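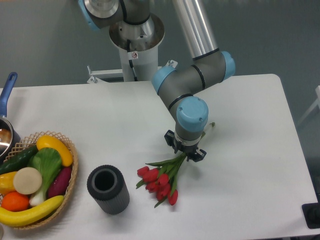 Arm knocks the vase over on the way in, but only after lunch

Posted in Small Arms and Benches, Tue 1 August

flatpack_fen

I look after one arm on one table. The arm is a multi-joint thing on a white pedestal with a two-finger gripper, and its job in life is to pick up a bunch of tulips by the stems, lift them, and lower them into a ribbed grey vase standing next to them. We call the cell Grondero, after the project that paid for the table. It has other chores (a basket of pretend vegetables, a pot) and does those well enough. The tulips are what I get asked about in meetings.

In the morning it's fine. I ran it all last week with hardly a miss before noon. After lunch the stems start arriving too far to one side, clip the rim and over goes the vase. By four o'clock it is less flower arranging and more skittles.

What I've done so far:
Re-taught the pick point and the drop point. Good until the next afternoon.
Swapped the vase for a heavier one. It now stays up and the stems bend instead.
Checked the gripper fingers for wear. They look all right to me.
Turned the speed down. Same miss, more time to watch it coming.
Restarted everything, including myself.

The pedestal is held by a bracket along the back edge of the table, with bolts and clamps. My manager thinks it's the software. The software people think it's the table. I would like to know what to measure before I take sides.

Mohammed-Awal Dogbe

Take the table's side for now.

Before you touch the software, find out whether the arm is lost or whether everything else has moved. Put a pointed rod in the gripper, mark a small cross on the table near the pick point, and teach a position with the tip 2 mm above the cross. Save it and leave it alone. Go back to it first thing, before lunch, and at the time of day when things go wrong, and write down where the tip is each time. Do not correct it, however much it annoys you.

If the tip wanders away from the cross, the arm and the table no longer agree, and I would look at the mounting first. With the arm stopped and locked out, put a dial gauge on the table with its foot well away from the bracket and the needle against the pedestal, just below the metal collar. Lean on the column by hand, front to back and then side to side. The needle should come back to where it started. If it comes back somewhere new every time, something is slipping.

Clamps on a table edge are the usual culprit. They bite the surface, the surface gives a little, and every fast stop at the end of a move works them looser. We had a bench at Cirunton that was fine for months and then crept sideways over one summer. I slackened everything, cleaned the faces, did the bolts up in stages going from one side to the other, and only then nipped up the clamps. After that I drew a pen line across each bolt head and onto the bracket. If a line stops meeting up, you have your answer without any gauge. Use the torque in the maker's manual for your bracket. Please don't use the one in your wrist.

If the tip stays on the cross all day, the arm is innocent and so is the table. Then it's the grip. Stems are round and slippery, and a bundle rolls as the fingers close, so the flowers can sit differently in the gripper each time even though the gripper is exactly where you told it to be. Try a soft pad on the fingers, a tie round the stems, and a grip point nearer the middle of the stems.

While you're in there, look at the cable down the front of the column. Run the arm slowly through its full reach and watch that nothing pulls tight.

One more question. When do you re-teach, morning or afternoon? If it's always the morning, you are teaching a cold arm and then running a warm one. Give it 200 slow cycles with an empty gripper first, then teach.

pel_north

had this. it was the table. someone was leaning on it to eat a sandwich

also get a vase with a wider mouth, problem solved

flatpack_fen

Thanks both. I always re-teach at nine, before the kettle has boiled, so that's one to me.

Did the cross test. Morning was bang on. At three the tip was off to the left by a bit more than the width of my pen line, and one of the clamps on the bracket took nearly a quarter turn when I put a spanner on it. I've cleaned and tightened the lot in the order given, drawn my lines, and started warming up before teaching. I'll put the readings up when I have a full week of them.

The sandwich is under investigation. There were crumbs.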